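Search this site Search Go

Tralora folding clothes airer – six months in

Bought in July, used pretty much every day, so I think I'm allowed an opinion now.

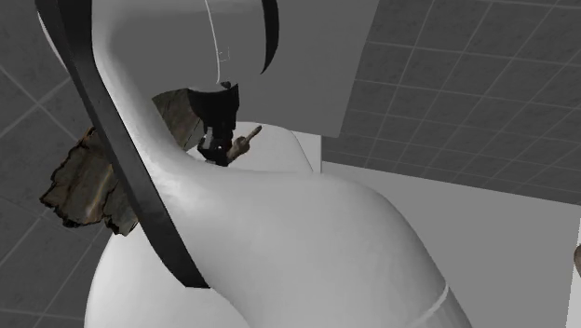

Our old airer finally went. One of the legs folded up under a load of wet towels and took the whole lot down onto the kitchen floor, muddy dog prints and everything, so all of it back in the wash. I'd had enough. Went online that evening and ordered the Tralora, the three-tier one with the fold-out wings. £47 plus delivery. They do a smaller two-tier but we are a house of four with two lots of school uniform and I didn't see the point.

Delivery was fine. Box a bit bashed, airer not.

Putting it up. Says no assembly on the listing. Not quite true – you have to push the wheels in yourself and they are stiff. Really stiff. I ended up kneeling on the thing with a tea towel round the wheel so as not to wreck my hand. Three went in, fourth one sulked for a good ten minutes. The instructions are one sheet, all drawings, and the drawing for the wheels shows a man with a big smile pressing one in with his thumb. Well good for him.

After that though, dead easy. Pull the middle up till it clicks, drop the shelves down, wings out. I can do it one handed with the basket on my hip. Folding it away is the same backwards, except you have to lift the little catch on the left before the right one. Do it the other way and it jams. Took me about a fortnight to get that into my head and my husband still hasn't.

How much it holds. A full wash, easily, and most of a second one if you're not fussy about spacing. The rails are set a bit wider apart than on the old one so things get some air round them. School shirts on hangers along the top rail, trousers over the wings, socks and pants down the bottom where visitors don't have to look at them. Double duvet cover goes over the top folded once. King size, forget it, it drags on the floor.

Drying times, because people always ask. Depends on your house. Ours is an end terrace with one warm room and one very cold one. In the warm room with the window open a crack, T shirts overnight, jeans a day and a half. In the cold room, jeans are a matter of faith. I tried it with the dehumidifier running next to it, an old Boonyarit thing I got off my sister, and that made far more difference than which airer you use. If you've got £100 to spend on drying clothes then I'd say spend half on a decent airer and put the rest towards a second hand dehumidifer.

Things I don't like

The wheels. They go nicely on lino but on carpet you are basically dragging it. Only two of them lock and they're both at the same end, so on our sloping kitchen floor the other end swings round slowly until it meets the fridge.

The coating. After a few months there was a little patch gone on one of the bottom rails, right where it rubs against the catch. I've got a bit of nail varnish on it. No rust marks on anything so far but I keep the white shirts off that rail just in case.

The wings droop. Not by loads. Put a wet hoodie on each and they dip at the ends and the hoodies slide together into one damp lump. I use pegs now.

Customer service. I emailed about the patch, sent photos, the lot. Got an answer after 8 days from a Tomás Phelan, who was perfectly nice and offered me a replacement shelf, but I'd have had to send the old one back first and do without in the meantime. With uniform to dry? No thanks. He did knock a bit off the next order which I haven't used yet.

What else I looked at

The Putberg, £56, very similar but the shelves are fixed, so you can't drop one side down for long things like dresses. My mum has it and likes it. She lives on her own and mostly dries tea towels.

The heated Zindex. Tempting. I went round to a friend's to see hers and it does get properly warm, but only the bit of the clothes touching the bar, so you're forever turning things over like bacon. Also it's a lot more money and it won't fold flat enough for the gap beside our washing machine, so that was that.

The Tralora does fit the gap. Just. I measured before ordering and you should too, the size on the listing doesn't include the wheels.

Would I buy it again – yes, probably. For the price it's sturdy enough, it hasn't collapsed, and I've sat a full basket of wet bedding on the top of it while I looked for the pegs and it didn't so much as creak. I'd like better wheels. I'd like the second catch to behave. Four out of five, maybe four and a half on a day when the jeans are dry.

Edit: someone asked if it's all right outdoors. I've had it on the patio in decent weather with no trouble but it's light, so a proper gust will have it over. Stick a brick on the bottom shelf. Don't leave it out in the rain, escpecially if the coating's chipped.

Last updated 1st January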